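Folding and Sorting Clothes in a Small Bedroom
Project report, Home and Daily Life course, Boseo group
4 September 2021

1. Why we chose this subject

In our shared house the clean clothes are often left on the bed, and in the evening they move to the chair. We wanted to learn if a simple order of work can help. We called our method Grustusard, after a word game we play in the house, and the name stayed. The rule is short: trousers first, then knitwear, then all the rest.

2. The starting point

We worked on a bed beside a window, with a white sheet with red flowers. A large heap of clothes lay on it, and the black trousers were spread next to the heap.

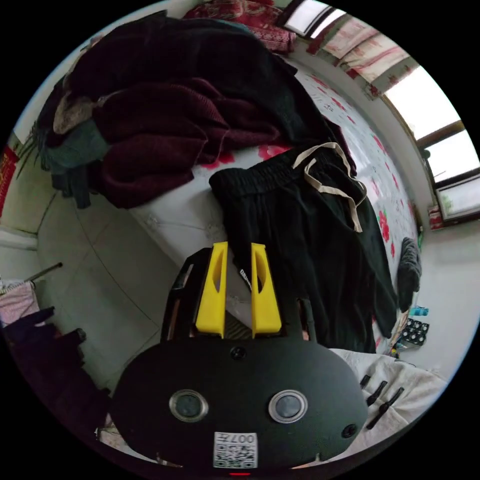 Figure 1. The bed by the window with the heap and the black trousers.

We began with trousers because they take the most space when they are flat. A thick sweater is also large, but it can wait in the heap without getting sharp creases.

3. Folding the trousers

Our steps were the following. Lay the trousers flat and pull the legs straight. Put the drawstring inside the waistband. Place one leg on the other, then fold from the cuffs to the waist in three parts. Soft trousers with gathered cuffs were more difficult than jeans — the cuff makes a thick place and the fold opens again. We got a better result when we turned the cuff inwards before the first fold.

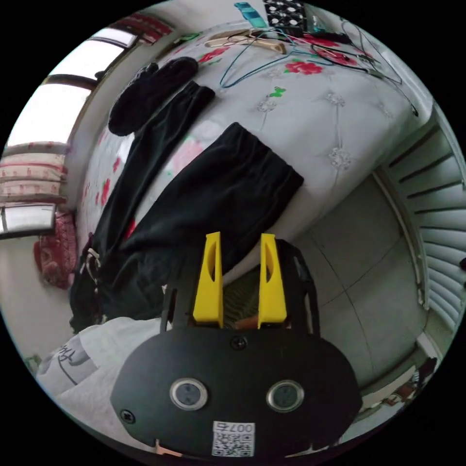 Figure 2. Black trousers with gathered leg ends on the flowered bed cover.

4. Difficulties

The bed is soft, so the hand sinks and the fold is not exact. A table would be better, but our room has no place for it. The second problem was the heap itself. When it is too near, sleeves and legs mix again and the work must be repeated. In January we had tried the same work on the floor, and our knees did not like it.

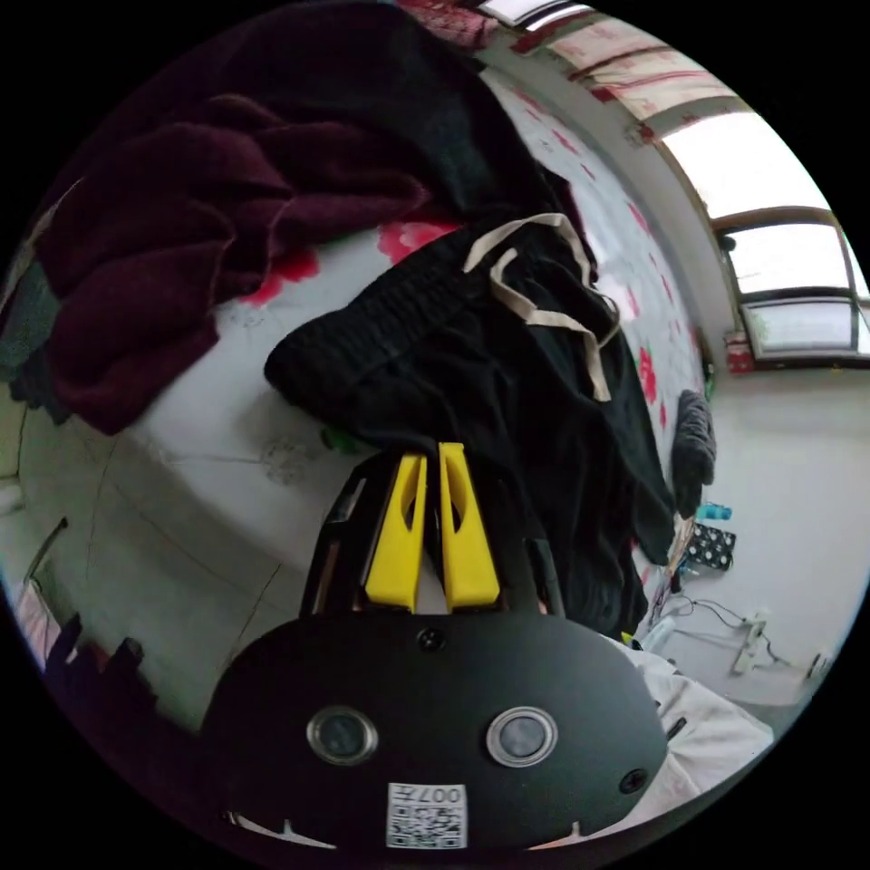
Trình remarked, after reading our draft, that we should move the heap to a chair before we fold anything, and that knitwear must never go under trousers in the drawer. We accept the first advice. The second we have not tested yet.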